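How to get a dark marble-look tabletop streak free

Quick one, doing this between jobs. Works on any dark grey slab with the faint veins in it, mine's from Haslam.

You need: two microfiber cloths, dish soap, warm water, a spray bottle.

Step 1. Clear what you can. Anything bolted down stays put, just work around it.

Step 2. Dry wipe first. Crumbs and grit scratch – dont skip this.

Step 3. One drop of soap in the bottle, fill with warm water. One drop! More than that and you'll be chasing smears all night.

Step 4. Spray the cloth, not the table. Wipe in straight lines, back edge to front. Leave it 12 minutes.

Step 5. Second cloth, bone dry. Small circles. Get down low and look across the top toward a light, streaks show up right away.
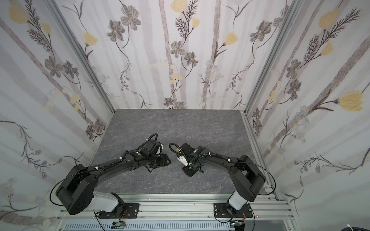 Fabric walls around the table? Keep the spray well away from them, printed stuff can spot.

No vinegar, no scouring pads. Sticky marks – warm damp cloth, wait, then wipe. Repeat if you have too.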